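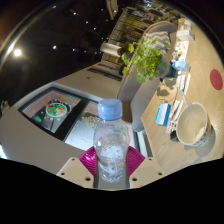
Bottle held upright between the ribbed pads, paper cup on the table to the right

Ribbed soft pads vs flat urethane on a hand-held gripper

ycoste
Posted July 14, 2024

Continuing from the April thread, which was locked. I have been comparing finger pads on the hand-held unit before we commit to a set for the arm. Pad A is the magenta ribbed one. Pad B is flat urethane, same bracket and same hole pattern. The test object is a clear plastic water bottle with a screw cap.

Procedure: 25 grasps per pad, close, lift, tilt, set down. A grasp fails if the bottle rotates in the jaws or the wall buckles enough to click.

Pad A: 4 failures
Pad B: 17 failures

Most of the failures on B were rotation during the tilt. I logged jaw width only, no force. Comments welcome before I order more of A.

skondetton_m
Same bottle for both sets? A thin PET wall takes a set after a few squeezes. If B went second, it got the softer bottle.

ycoste
B went second, with the same bottle. Fair point. I can swap the order and use a new bottle for each pad.

s.yeoh
I would question the object before the order. A round bottle suits curved ribs because they wrap it. Try a flat carton and I expect the gap closes or reverses. We ran ribbed pads at MacDonald for a season and took them off for box work. The ribs fold sideways under shear and the carton walks down the fingers.
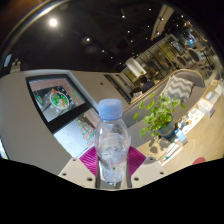
Re: Ribbed soft pads vs flat urethane (camera view)

bastien_ch
Separate issue. With the bottle held like that, the camera sees the cap and shoulders clearly, but the bottle covers a good part of whatever is behind it. For a policy trained on wrist images that matters more to me than the pad. Have you tried raising the mount?

ycoste
Not yet. The wide lens still picks up the table at the side and the ceiling lights, so localization has plenty to work with. Going higher costs me sight of the pads.

bastien_ch
Localization, yes. Placing the bottle next to something already on the table is where I would expect trouble. Ceiling lights don't help you there.

a_roussel
I disagree with Bastien on the mount. Keep the pads in view. We moved ours up on the Brillar fixture and lost the contact cue, and the model began closing early. Moving it back fixed that after almost 400 new demonstrations. I would leave the camera alone and change one thing at a time.

s.yeoh
Agree on one thing at a time. Also, clear plastic is a poor choice if you care about the image side. The highlights change with every tilt. Put an opaque sleeve on one bottle and run both.

ycoste
Sleeve is easy. On the approach, the table stays readable on both sides of the jaws, so I think the view is good enough for pad testing.

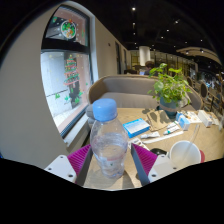
Jaws open around the bottle, with the plant and sofa behind the table

m_gautier
What are you using for the finger plates? If they flex, part of your pad result is plate result. Ours were printed and opened up at the tips under load. We replaced them with Monel offcuts from the shop, heavy but stiff, and the difference between pads shrank.

ycoste
Printed, solid infill. I haven't measured deflection. I'll put a dial indicator on the tip.

m_gautier
Do that first. It takes less time than another set of grasps.

skondetton_m
And log force if you can. Jaw width tells you very little once the pad compresses.

ycoste
Noted. Next run: tip deflection, new bottle per pad, order swapped, one carton. Camera mount stays where it is for now. I'll post the numbers in this thread.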